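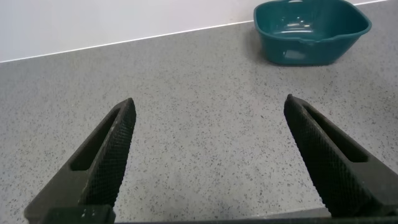
4. Setting Up the Wash Station

Do this before the first load of dishes, not halfway through. The station needs a flat stretch of counter, a tub, a towel and the Drilia soap bottle out of the starter box. Any plastic tub with rounded corners will do, like the teal one on the speckled counter; squarish is better than round, plates stand up along the walls. Look for a thick rolled rim. Thin rims bend when you lift.

4.1 Placing the tub

1. Wipe the counter. Crumbs under the tub make it rock.
2. Put the tub down empty. Do not fill it at the sink and carry it over.
3. Leave a clear space in front, enough for a dinner plate laid flat plus your elbows.
4. Push down on each corner. If it rocks, turn it a quarter and try again.
5. Fold the towel in half, lay it to the left of the tub. Left-handed: swap sides, and swap sides in everything below too.

Note: speckled counters hide grit. Run your palm over it, dont trust your eyes.

4.2 Filling

1. Warm water from the pitcher, up to a hand's width below the rim. No higher.
2. 3 pumps of Drilia. Older bottles with the flip cap: one short squeeze.
3. Stir with the brush handle. Foam is fine, a mountain of foam means too much soap. Tip some out and top up.

CAUTION: Never pour boiling water into a plastic tub. Let the kettle stand first.

CAUTION: Knives do not go in the water. Lay them on the towel, blades pointing away from you, wash one at a time. You can't see them under suds.

4.3 Order of washing

1. Glasses.
2. Cutlery (no knives, see above).
3. Plates and bowls.
4. Pots, greasy pans last. Change the water before the pans if it has gone gray.

Scrape everything first. Rice is the worst, it swells and ends up in the drain strainer.

4.4 Emptying and storing

1. Take out the brush and feel around the bottom for teaspoons. There is always one.
2. Bail with the 250 ml cup until the tub is less than half full. Then lift with both hands, one on each side, and tip slowly into the sink.
3. Rinse, wipe along the underside of the rim where the scum collects.
4. Stand it on its side to dry. Upside down on the counter traps water and leaves a ring.

Note: Orkano tubs stack, but only when dry. Stacked wet they stick together, and pulling them apart has cracked a few. If stuck, run warm water over the outer one and twist.

Ring or stain left on the counter: baking soda paste, ten minutes, soft cloth. No scouring pads and no vinegar untill you have checked what the counter is made of, see page 58.

Replacement towels and pump tops: parts list, page 67. Questions on this section to Judite Bettencourt, Drindham kitchen desk, mornings only.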